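How to Fold a Cloth So That It Stays Folded

I have been folding cloths for most of my adult life and was bad at it for the greater part. My method was to hold the thing against my chest, bring the corners more or less together and push the result into a drawer before it could change its mind. Then Leonilde Antunes, who has the flat under mine at Kirncombe, saw inside the drawer. She was very kind. She came back the following morning with an ironing spray and a lecture.

What follows is her method, with my mistakes left in as a warning. It suits tea towels, napkins, dusters and any thin cotton cloth up to the size of a pillowcase. It does not suit fitted sheets, and I have stopped discussing fitted sheets.

You will need a table and a clean cloth. A bed will do in an emergency, but beds give way underneath you and the fold comes out slightly drunk.

First, clear more space than you think you need. Allow a hand's width all round the cloth when it is open. Wipe the table and let it dry, or you will be folding crumbs into the middle, where they wait for guests.

Next, find a corner. With a cloth straight from the basket this can take longer than the folding. Pick it up anywhere, let it hang, and look for the lowest point, which is nearly always a corner. Take hold of that, let go of the rest, and run along the hem to its neighbour. 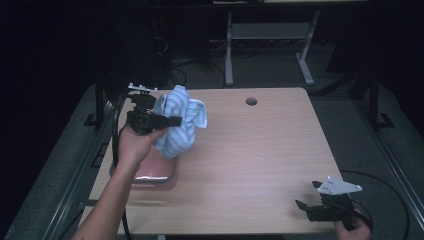 Stripes are a great help to the beginner, and I would buy nothing else for the first year. Once the cloth is flat they show you straight away whether you have it square, as the outer stripe should run level with the table edge. While it's still bunched up in the air they tell you very little. The light blue one with the thin white stripes is at that stage, all in a heap with one corner sticking out to the right, and a corner sticking out is an invitation. Take it. Lower the cloth with that corner leading, then pull the others outwards one at a time. If your table has a wood grain, so much the better: line the hem up with it.

Smooth from the middle to the edges with the flat of your hand. Going the other way gathers a ridge in the centre – I made that ridge for years and believed it was the cloth's fault.

Fold in half, far edge to near edge, and match the corners before you press anything. Turn the cloth a quarter and fold again. For a drawer, fold once more into thirds. For a shelf, leave it as a square with the folded edge facing out, so you can pull one without the whole pile following.

If the last corner won't meet, the cloth has shrunk crooked in the wash. Split the difference and hide the bad side underneath. Leonilde disapproves of this, but she irons her dusters.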